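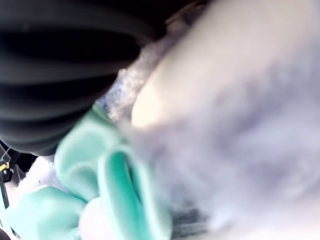 Handling Cells, Practical 3: Care of the Wrist Camera and the Ribbed Finger
Sat 8 February – by the course instructor, Veltberg Training Workshop

Print this page | E-mail this page

Today we work on the Rallow cell, the one that picks soft toys from the bin. Last week you learned to start and stop the arm. Now you will learn how to look after the part that touches the goods.

Before you start
Stop the program, move the arm to the service position and lock the main switch. Put your own lock on it, also when you work alone.

Cleaning the grooves
Plush is difficult for a gripper with deep ridges. Fibers go into the grooves and stay there, and glitter from decorated fabric is even worse. Use the dry brush first, along each groove, never across. After this, wipe with a damp cloth and wait 15 minutes. Do not use solvent – it makes the rubber hard. Look for small cracks at the bottom of the grooves, and bend the finger gently by hand to open them.

Checking the camera
The camera sits very near to the gripper. When the arm goes close to a toy, the fur fills a large part of the view and becomes a soft blur. This is normal for a fixed lens and you should not turn the focus ring. Judge the focus only with the Matar test card, at 21 cm. If the card is not sharp, clean the lens and try again 2 times before you call me.

Pale fur also makes the bright areas wash out. Lower the exposure one step, save, and write the old value in the log book.

Homework: read the Flarneo gripper manual, chapter on wear parts. We replace a finger in March.

Comments

student_b: Is the brush in the drawer or on the wall?

Instructor: In the drawer under the controller.

mk: My card was sharp only after the second cleaning. I wrote it in the log.

Print | E-mail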